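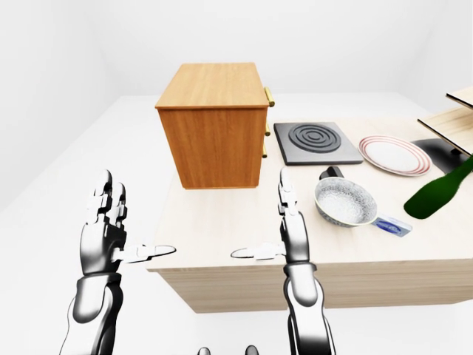
Fovix canvassing app, one month in
2021-10-23

I've knocked doors in Trultbridge for years with a clipboard and a pen that quit in the rain, so I was slow to try Fovix. I started in September, when our town council race got serious, and now I'm hooked!

You load your voter list (ours was 2774 households) and it cuts the streets into walks. Each walk fits on one screen, odd numbers first, then back down the even side. Tap a door, pick a response, add a note if you want – "wants the crosswalk on Hoekstra Street fixed" is one I typed a lot. My best evening was 82 doors, and I was home in time for dinner.

The offline mode is what sold me. Half the hill has no signal, and every note I took up there synced later.

I used Mimex for the last election, and it was fine, but merging two lists took me almost 7 hours. Fovix did it while I made coffee.

Gripes? The map is hard to read after dark, and the free plan stops at 100 notes, so we hit the wall on the first weekend. Yard sign requests also need their own tab – right now they get buried in with everything else. I'm keeping it for the school board race in the spring.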